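Blocks, bins and a very long workbench: an afternoon at Kvaran

18/01/2018

I'd been wanting to get out to Sandstead for ages, mostly because I'm nosy about where plain, well-made things come from. Kvaran makes bar blocks, the chunky kind you stack and cross and knock over again, and the woman who runs the workshop had told me on the phone that I could come by "any time, as long as you don't mind moving a chair." I moved a chair. It had a box of sandpaper on it, so now I know where she keeps the sandpaper!

She started the business at home after leaving a desk job at Istero (she says she misses the coffee and the parking). The first batch was 153 bars, all cut in one weekend and all slightly different lengths, which she found out when she tried to build a wall with them.

"It leaned like an old fence," she told me. "I gave most of them away. My neighbor still has a bag of the things holding her garage door open."

These days she sells to schools, to a couple of shops, and to grown-ups who say they're buying for a niece. Last September she had an order from Simonon for 2000 bars and spent a month, in her words, "dreaming in rectangles." I asked if she'd do it again and she laughed for a good long while before saying yes.

What I wanted to know about was the colors. There are a lot of bright blocks in the world, and hers lean toward brick and bottle.

"I grew up in a house with a red-brown floor and a dark green door," she said. "I don't think I decided anything. I tried yellow once and it felt like somebody shouting in the room."

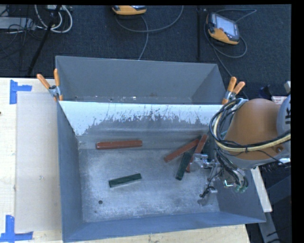 We got onto storage next, a subject she has opinions about. She likes metal bins, the older and more banged up the better, and she likes a divider in them. Wooden crates shed splinters, she says, and cloth bags mean you never find the one you're after.

"With a metal bin you get the noise," she said. "You tip them in and everybody in the building knows it's time to clean up. Kids love that part. Parents, less so."

Doesn't the paint come off? "Sure it does. I used to touch it up. Then I quit doing that and had my evenings back."

She doesn't line the bars up when they go away, either. I'm a person who sorts my pens, so I pushed her on this a little, and she wouldn't budge. A heap is fine. If they land across each other, you've already got the start of a bridge for next time.

I tried building one myself while she took a phone call. It stood for 3 bars and came down on the fourth, and she waved at me through the doorway without missing a word of her call.

She's working on a shorter bar now for smaller hands, and she has 4 trial lengths on the windowsill with pencil marks on the ends. I got to pick a favorite. She wrote my answer on the back of an envelope, and then we went to look for the lid to the tea tin.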